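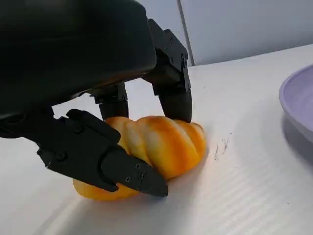
Team Vudon, bench inspection before practice runs. Task: move the bread roll from the table to the lavender dish. Inspector: Genalyn Lumanlan. Month: April. Repeat after any hand change.

## 1. Power off

- [x] E-stop pressed and latched. Reset needs a full quarter turn.
- [x] Finger plate screws checked with the hand driver. *Comment: one screw on the thumb took a slight turn. Threadlocker to be applied before the Drarnari round.*
- [x] Pivot bolts flush, no side play.
- [ ] Fingertips free of cuts and crumbs. *Comment: pale scuffs near the tip of one ridged fingertip. Surface wear only. Left open until the spare from Nukent is fitted.*
- [x] Table surface wiped. *Comment: dark scratch marks do not come off. Accepted.*

## 2. Power on, no motion

- [x] Indicator light on the hand is green.
- [x] Supply current below limit. Logged 319 mA at idle.
- [x] Cycle counter recorded: 1,116.
- [ ] Second arm parked clear of the table. *Comment: gripper points down past the table edge. Clearance to be measured with the arm locked; minimum is 200 mm.*

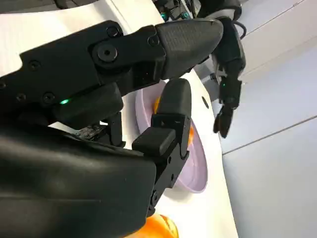 ## 3. Motion at reduced speed

- [x] Open and close, 5 cycles, no load.
- [x] Grip force at the bread preset. *Comment: Ocampo profile loaded. Do not edit it on the bench laptop.*
- [ ] Approach to dish from the left. *Comment: hold until the clearance item in section 2 is closed.*

Status: reduced speed only. Recheck due at 4:30 p.m.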